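How to Clean a Smudged White Craft Board

A white work surface picks up gray smudges, specks and stray marks faster than any other color. Most of it comes off with a squeeze bottle of diluted soap and a dry cloth. The steps are the same whether you use the board for painting, gluing or sorting parts.

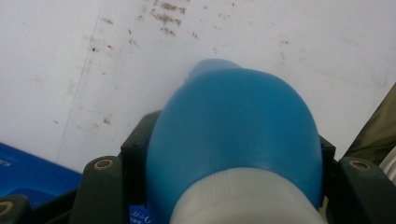
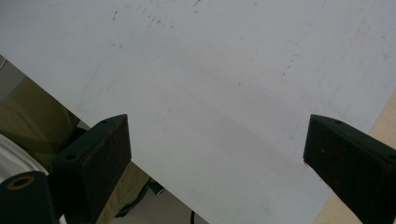 Can I use the same method on plain paper?

Plain paper will soak up the liquid and ripple. Use a dry eraser on it and skip the bottle. Coated board and sealed panels can take a light wipe.

What you need

A plastic squeeze bottle with a cap that closes tightly
Dish soap, unscented if you have it
Two soft cloths, one damp and one dry
A white vinyl eraser
A soft brush

Steps

1. Brush off the loose specks first. Work from the center toward the nearest edge. If you wipe over grit it leaves short gray streaks that are harder to remove than the specks were.

2. Fill the bottle with 17 ounces of lukewarm water and add a few drops of dish soap. Close the cap and tip the bottle over twice. Don't shake it, or you will get mostly foam.

3. Test a corner. Put one drop on the board, wait 15 seconds and wipe. If the surface feels fuzzy or soft, stop and use only the eraser.

4. Put the solution on the damp cloth, never straight on the board. Wipe in straight passes and turn the cloth to a clean part after each one.

5. Dry right away with the second cloth. Pay attention to the edges, where water gets into the core and makes it swell.

6. Go over what is left with the eraser. Pencil and rubber scuffs usually need this. Light pressure works better than scrubbing.

7. Lay the board flat for up to 67 minutes before you use it again. Leaning it against a wall while damp can bow it.

Creases

A crease will not wipe out. Put the dry board under a few heavy books overnight, with clean paper on both sides. It will look flatter but the line may still show in side light.

Label the bottle and keep it away from food. Mix a new batch every month.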